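Oiling small wood stuff – quick notes

Cutting boards, spoons, toy blocks, drawer knobs. All same routine more or less. Writing this fast before dinner.

Wash first. Warm water, drop of dish soap, no soaking ever. Stand it on edge to dry overnight. Flat on the counter = cupped board, ask me how many I've ruined.

Sand lightly, 220 grit, with the grain. Wipe with a damp cloth to raise the fuz, let dry, sand again. Skip the second sanding and it feels like a cat tongue after one wash.
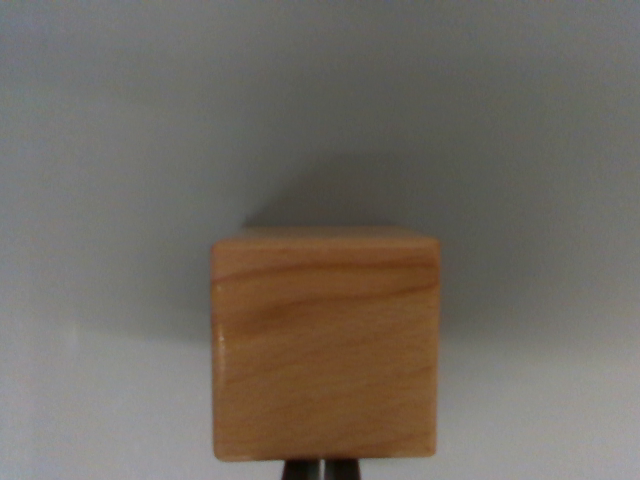 Oil – food grade mineral oil, the cheap drugstore bottle. Not olive oil, goes rancid. Flood it on, wait 15 minutes, wipe off everything that's still sitting there. End grain drinks more so go back over it.

Second coat next day. Maarja does up to 27 spoons at a time on an old cooling rack, works great, just put newspaper under.

Sticky after a day? Too much oil. Rub hard with a dry rag, leave it by a window.

Rags: if you use linseed or tung instead, spread them flat outside to dry, never balled up in the trash. They can catch fire by themselfs.

Redo when water stops beading. My boards get it in February and again whenever they look thirsty.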